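Tromier sets budget for pavement robot trial at Cloralcombe

Tromier has approved the purchase of 20 pavement delivery robots for its Cloralcombe site, with the first units due in July. The order follows a planning phase carried out entirely in simulation, in which a virtual city district was used to compare routes, sensor packages and charging arrangements before any hardware was ordered.

The simulated district covers street corners, crossings, wide pavements and building frontages. Planning lead Chiyo Miyazaki said the work began with road crossings, as these had the largest effect on the specification. A robot that must judge for itself when to cross needs a longer sensing range and a second forward camera. One that waits for a remote operator needs neither, but adds staff time to the running costs.

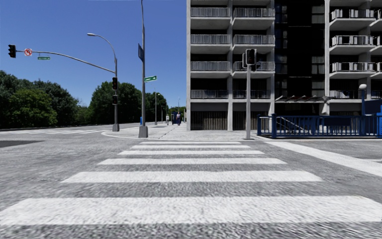 Why plan in simulation before buying?
Changing a sensor in software costs a few hours of an engineer's time. Changing it after delivery means a new bracket, new wiring and a repeat of the safety checks, all charged to the buyer.

The team ran 300 simulated routes for each of two bids. Jarus offered a six-wheeled unit with a fixed battery, and Caputo a smaller four-wheeled unit with a battery that can be swapped by hand. Both were driven over the same models of kerbs, paving joints and street furniture, at the same walking-pace speed limit.

Caputo's unit was selected. Its purchase price was slightly higher, but a swapped battery keeps it in service during the day, and the number of charging bays could be cut. Viola Martinelli, who prepared the cost comparison, put the saving on electrical work at about 100 hours of labour.
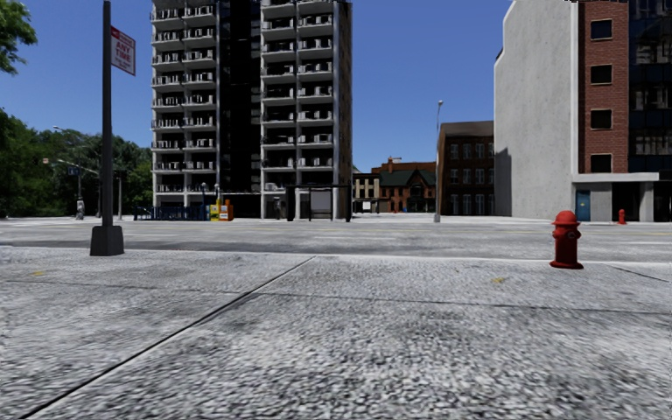
Spare parts are budgeted separately. The plan allows for one spare wheel set for every four robots and a single spare sensor mast, to be held on site. Tyre wear was the least certain figure in the estimate, as the simulator treats grip in a simple way and does not model wear at all. Martinelli has asked for the spares line to be reviewed after three months of use.

Pavement width was less of a concern than expected. Ventilation grates, shelters and posts were entered in the route planner as fixed obstacles, each with a clearance margin. The margin was set by the width of the unit with its lid open.
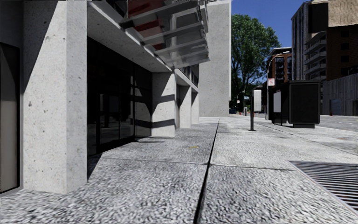

Costs and timetable

Payment to Caputo will be made in two parts, the second after acceptance tests. The tests will repeat a selection of the simulated routes on real pavements, and a unit that fails twice on the same route will go back to the supplier.

The total planned distance for the acceptance phase is 1,915 kilometres, shared across the fleet. Amedeo Mancuso will manage the tests, and Marisa Serra will be responsible for operator training. Open paved areas will be used first, followed by routes that include crossings.
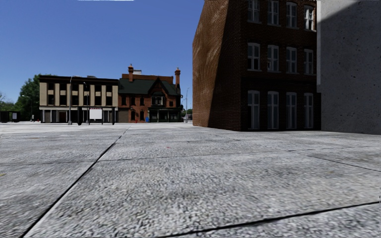
Open paving and surrounding buildings in the simulated district.

No decision has been made on a second order. Tromier said the simulation model would be kept and updated with measurements from the acceptance tests.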